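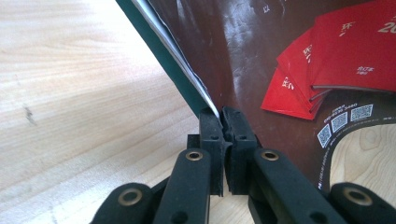 Grumska hand-held gripper: four months with paper, folders and brochures

Reviewed by Spyros Lazaridis, 26th March

I bought the Grumska in November, with my own money, for our small document workshop. We prepare demonstrations for print shops and archives that want to know which part of their paper handling a robot could take over. For this we need many recordings of a person doing the work with the same fingers that the robot will have later. Until last autumn we used a gripper that my colleague Mohcine Filali printed and screwed together himself. It served us well, but every repair took one evening and the spare parts were never quite the same as the old ones.

I am not a mechanical engineer and I will not pretend to measure things I cannot measure. This review is about daily use, mostly with flat and thin objects, which are the worst objects for any two-jaw gripper.

What you get

The kit cost me 618 euros with delivery, from the dealer Zovmont. In the box there was the gripper with its handle, one spare pair of jaw pads, two hex keys, a camera bracket and a booklet of 14 pages. The booklet is good. It was written by somebody who has assembled the thing with their own hands, and the drawings are large. The camera is not included, and on the shop page this stands only in the small text, so please read it before you order.

Assembly took me one afternoon. Caoimhe Egan did the second one in less than two hours, but she had my notes.

Build

The arms are matte black, with a slightly rough and rubbery surface, and they turn on brass grommets. I like this solution very much. On our old gripper the holes became oval after a few weeks, and then the jaws did not meet in the middle any more. On the Grumska I feel a little play on the outer arms now, but nothing that I see at the tips.

The arms also have rows of smaller holes. I have used two of them to tie down a cable. For the others I have found no purpose yet, and the booklet says nothing.

The pads are blocky, with a stepped profile on the inner side, and they close to a narrow straight seam. The corners are the weak place. My left pad has a small chip at its top edge, and it does not surprise me, given how many times it was pushed against a table. A chipped corner still holds a folder. With single sheets I notice it, especially when I try to take the sheet very near to its corner. A replacement pair is not expensive, but Zovmont needed three weeks to send it, and I would advise ordering one together with the kit.

How it works with paper

Card folders are where this gripper is at its best. You bring the pads to the lower edge of the folder, close, and the cover and the pages inside are held together. The step in the pad helps, as the edge of the folder has something to rest against. I can lift and turn a folder with a thin stack of pages in it, and set it down again where I want it. If the stack becomes thick, the pages in the middle start to slide. Then it is better to grip twice, first to push the edges even and after that to lift.

Glossy sheets are more difficult. Big printed posters and brochures bend under their own weight, and the pads have less hold on the coating than on plain card. I had the best results when I took them low and let them stand up a little from the table. Fergal Fitzgerald, who records for us two mornings in a week, prefers to take them from the side. His results are as good as mine, so I suppose it is a question of habit.

Single sheets lying flat on a wooden table are hardly possible without a trick. You must push the sheet over the table edge, or make a small wave in it with one pad and then close. After some practice I succeed in most attempts. A beginner will be angry for one day.

Bound booklets with a soft cover are easy, if they do not lie in a pile. From a fanned pile I often take two together.

Comfort

The handle is a bit short for a large hand. The spring is firm, and I felt it in my thumb after the first long session. We did some 300 recordings in the first month, and by the end I had learned to stop for a few minutes after each group of folders. Caoimhe has smaller hands and has never complained. It would be good if Grumska sold a softer spring as an option. I wrote to them about it and received a polite answer without a promise.

The view from behind is something to think about before you fix the camera. The arms are wide and they take a large part of the lower half of the picture. With the bracket in its standard position the tips are well visible, in the middle, and the object above them too. I tried the higher position for one week and went back.

Comparison with the Stępień

Kenneth Manalastas lent me his Stępień for ten days. It is lighter and the handle is nicer, and for cups, boxes and bottles I would perhaps choose it. The pads are rounded and soft, and with thin material they roll instead of pinching. I dropped a folder more often than I like to admit. It is also more expensive, and the joints have plastic bushings, about which I can say nothing after such a short time.

The Marum I have only held in my hand at a fair, so I leave it out.

Good

Closes straight and stays straight
Brass in the joints
Stepped pads are excellent for folders and card
Clear booklet

Not so good

Corners of the pads chip
Spare pads arrive slowly
Firm spring, short handle
Camera sold separately and this could be written larger

Would I buy it again?

Yes, and we did, the second one in January. For a workshop that handles mostly paper I know nothing better at this price. If you work with kitchen objects or with anything round, try to borrow a Stępień first.

I give four stars out of five. The missing star is for the pads. If Grumska brings out a harder pad I will test it and add a note under this review.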